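Wir verwenden Cookies, um Ihnen das beste Leseerlebnis zu bieten. Mit der weiteren Nutzung der Seite stimmen Sie dem zu. Einstellungen | Alle akzeptieren

Joter Handpaar im Dauertest: Großartige Finger, und ein Daumen, der nicht loslassen wollte

Von Magdolna Kocsis, 5. April 2022

Ich hatte mich auf diese Hände gefreut wie lange auf kein Gerät mehr, und ich sage gleich vorweg: Ich würde sie wieder nehmen. Trotzdem geht es in diesem Test zu einem guten Teil um einen Fehler, der uns elf Tage gekostet hat und den jeder kennen sollte, der das Paar an zwei Armen betreiben will.

Zuerst aber das Schöne. Die Joter-Hände kommen montagefertig, der Flansch passte bei uns auf Anhieb, und die Steuersoftware Vuruler hat beide Seiten beim ersten Start gefunden (wer schon einmal einen Nachmittag lang Busadressen gesucht hat, weiß, wie sich das anfühlt!). Die Finger bewegen sich leise und weich, ohne das Zittern kurz vor dem Kontakt, das ich von unserem alten Greifer kenne. Am zweiten Abend habe ich nur dagesessen und die linke Hand auf und zu gehen lassen.

Getestet haben wir mit Alltagskram auf einem Tuch, also mit Dingen, die rollen, nachgeben oder im Licht fast verschwinden. Digby Baxter hat die Abläufe geschrieben, ich habe bewertet. Insgesamt kamen 162 Greifversuche zusammen, die Aussetzer mitgerechnet. Kleine Schachteln: sehr gut. Seil: überraschend gut, die Fingerspitzen rutschen kaum. Bei durchsichtigen Röhrchen hat natürlich die Kamera mehr zu kämpfen als die Hand, aber wenn die Position stimmt, sitzt der Griff.

Und dann, bei Versuch 71, ging der rechte Daumen nicht mehr auf. Vuruler meldete »Hand geöffnet«, die Statusanzeige in der Software war grün, der Ablauf lief weiter, und der Arm fuhr mitsamt dem Röhrchen in Richtung Ablage. Digby hat den Not-Halt gedrückt. Passiert ist nichts, das Röhrchen war heil, aber mir war danach ziemlich flau. Eine Hand, die festhält und dabei behauptet, sie sei leer, will ich nicht neben jemandem stehen haben, der gerade etwas vom Tisch nimmt.

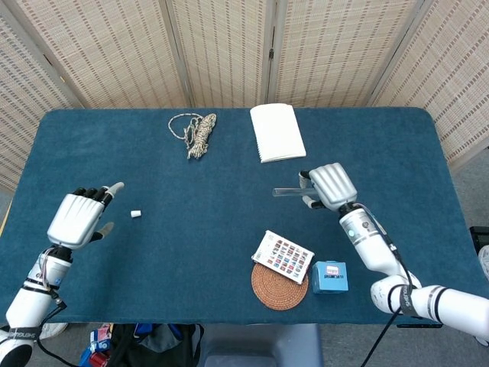
Der Fehler ließ sich zunächst nicht wiederholen, was ihn nur ärgerlicher machte. Erst als wir den rechten Arm mehrmals hintereinander stark angewinkelt und das Handgelenk dabei gedreht haben, kam er zurück, am Ende drei Mal an einem Vormittag. Corey Brunton hatte den richtigen Verdacht: In dieser Stellung zieht die Handleitung am Stecker, die Verbindung setzt für einen Moment aus, und der Daumenregler bleibt auf seinem letzten Sollwert stehen. Die Software wertet derweil den gesendeten Befehl als ausgeführt. Dass sich die Leitung lockert, kann jedem Hersteller passieren. Dass die Meldung aus dem Befehl kommt statt aus der gemessenen Fingerstellung, halte ich für den eigentlichen Mangel.

Bei Joter hat sich Manaia Katene um uns gekümmert, und zwar vorbildlich. Keine Textbausteine, kein »bitte neu starten«. Sie wollte die Protokolle sehen, hat die Sache auf dem eigenen Prüfstand nachgestellt und uns eine Zugentlastung sowie eine korrigierte Vuruler-Fassung geschickt. Jetzt wird »geöffnet« erst gemeldet, wenn die Gelenkwinkel das hergeben. Bleibt die Rückmeldung aus, stoppt der Arm. Genau so hätte es von Anfang an sein müssen, aber ich kenne Firmen, bei denen man darauf bis August gewartet hätte.

Seit dem Umbau ist der Daumen nicht mehr hängen geblieben, auch nicht in der Stellung, die ihn vorher zuverlässig aus dem Tritt brachte. Die restlichen Versuche liefen so, wie ich es mir beim Auspacken erhofft hatte. Am meisten Freude macht mir der Wechsel zwischen grob und fein: eben noch ein dickes Bündel anheben, gleich darauf ein Käppchen zwischen Daumen und Zeigefinger drehen, ohne Werkzeugwechsel und ohne neue Kalibrierung!

Ein paar Kleinigkeiten noch. Das Handbuch erklärt die Leitungsführung in einem einzigen Satz, das reicht nicht. Die Grifftabelle ist dagegen hervorragend und hat uns viel Probieren erspart. Wer von den Puken-Greifern kommt, muss die Kraftwerte neu einstellen, die Skalen sind nicht vergleichbar.

Falls ihr das Paar schon im Einsatz habt: Fahrt den Arm einmal langsam in die engste Beuge, dreht das Handgelenk bis zum Anschlag und lasst die Hand dabei öffnen und schließen. Leer natürlich, und mit einer Hand am Not-Halt. Schaut auf die Finger, nicht auf den Bildschirm. Wenn etwas stehen bleibt, schickt die Protokolle an Joter und fragt nach der Zugentlastung, die liegt älteren Lieferungen nicht bei.

Wir behalten die Hände. Als Nächstes kommt die linke in den Langzeitversuch, Digby schreibt schon an den Abläufen.

Keinen Test mehr verpassen: Tragen Sie Ihre E-Mail-Adresse ein und erhalten Sie unseren Newsletter. Abmeldung jederzeit möglich.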